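Tornbridge Shared Workshop
Inspection Checklist for Member Builds: Powered Arms and Grippers
Build name: Lollo (two-arm tabletop sorter)
Builder: Kane Trevaskis
Inspector: Manaia Te Moana
Inspection period: October
Type of inspection: Second, following corrections to the first
Location: Pine table, side room, Wirnutwood building

Ratings used on this form: Satisfactory, Satisfactory with comment, Correction required, Not inspected. A build with any item marked Correction required may be powered only in the presence of an inspector until that item is cleared.

Section A. Mounting and structure

A1. Base plates secured to a fixed surface. Satisfactory.
Bolts were checked with a torque wrench. The builder has replaced the clamps noted at the first inspection with through-bolts and lock washers.

A2. Joints free of play. Satisfactory with comment.
Slight movement was felt at the second joint of the left arm with the power off. It is within the limit set in the workshop rules. The builder is asked to check it again after 26 hours of running time and enter the result in the build log.

A3. Fasteners marked. Correction required.
Paint marks are missing from the wrist fasteners on both arms. All other fasteners are marked.

Section B. Electrical

B1. Power supply enclosed and grounded. Satisfactory.

B2. Fuse rating matches the drawing. Satisfactory.
The drawing submitted in the first inspection showed the wrong value. A corrected sheet has been received and filed.

B3. Emergency stop within reach of the operator. Satisfactory.
The button was tested 16 times from different arm positions. Both arms stopped each time. The second button requested by the inspector has been fitted at the opposite end of the table.

B4. Cable routing. Correction required.
Cables are to be fixed along the full length of each arm, with enough slack at the joints for full travel. Loops that can enter a box or basket in the work area are not accepted. See the comments under Section C.

Section C. Work area and handling trial

C1. Trial objects suitable for the gripper. Satisfactory.
The trial used snack packets, a round wicker basket and an open cardboard box. Members should note that crinkled packets are a harder test than rigid blocks, and the inspector regards them as a fair choice for this build.

C2. Objects placed within the marked reach of the arms. Satisfactory with comment.
Items that play no part in the task should be moved to the shelf before power is applied. This includes cartons, cans, packaging and loose bags.

C3. Gripper fingers and cables clear of containers at rest and in motion. Correction required.
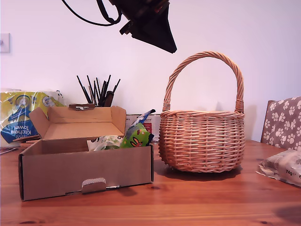
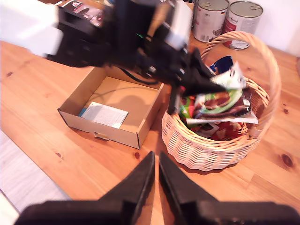 Black cable is present in both views. In the second, dark cables hang down into the cardboard box while a gripper is at the basket.

C4. Seating kept out of reach of the arms. Satisfactory with comment.
Chairs may remain in the room. They are to be pushed back to the wall line whenever the arms are powered, and no person is to be seated at the table during a run.

C5. Grip force limited in software. Satisfactory.
The limit is set at 33 percent of the motor rating and is protected by a password held by the builder and the inspector. Any change to this value requires a new inspection of Section C.

Section D. Documents

D1. Build log up to date. Satisfactory.

D2. Risk sheet signed. Satisfactory with comment.
The sheet refers to the earlier gripper purchased from Hinds. It should be revised to name the present parts.

D3. Shutdown instructions posted at the table. Not inspected.
The builder stated that a printed copy is being prepared. It is to be shown to the inspector when Items A3, B4 and C3 are presented for clearance.

Result: Conditional approval. Supervised operation only.

Builder's response (K. Trevaskis): Findings accepted. Cable clips have been ordered and the wrist fasteners will be marked the same evening the clips are fitted. I request that C3 be inspected again with the basket in its present position, as the program depends on it.

Inspector's reply (M. Te Moana): Agreed. The basket position should be marked on the table with tape beforehand.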